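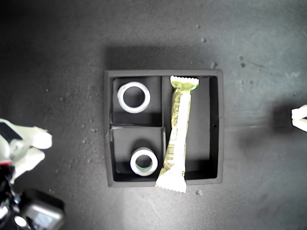 The dark grey tray, with two white rings on the left and a wrapped snack bar in the long section.

Sorting the hall drawer at Skorkinow
03/09/2020
By the Jillden household page
5 minute read

We moved into Skorkinow in April and the drawer in the hall filled up before the boxes were empty. By the end of summer it would only open halfway. The page below covers the tray we now use for the bits that come out of pockets and bags, with notes on how it gets used from one day to the next.

The tray has three sections, two square ones and a long one. It is a charcoal grey with raised sides, and it sits on the grey table between the front door and the kitchen. We looked at a wooden one in Trirkby as well, but it had 14 small sections and most of what we carry would not have gone in.

The square sections
One white ring in each at the moment. Small round things used to roll to the back of the drawer and stay there. The walls are high enough to stop that, and low enough to get your fingers in.

The long section
Meant for pens, a folded letter, the tape measure. The snack bar went in at a slant and pokes out over the rim at one end. Anything longer than the tray has to do the same, or go back on the shelf.

The table
A mottled grey top, easy to wipe. Dust does not show on it much, so we lift the tray and clean under it on bin day whether it looks as if it needs it or not.

What went elsewhere
The drawer held around 400 odds and ends when we tipped it out. Batteries are in a tin in the kitchen. Spare keys are on hooks. Takeaway menus went in the recycling, apart from the one from Guerra, which we still use.

Keeping it clear
The tray is emptied every 30 days. Food goes back to the cupboard, loose change goes in the jar, and anything we can't put a name to goes in an envelope in the drawer -- the drawer now opens all the way. The cupboard under the stairs is next, and those pictures will go on a separate page.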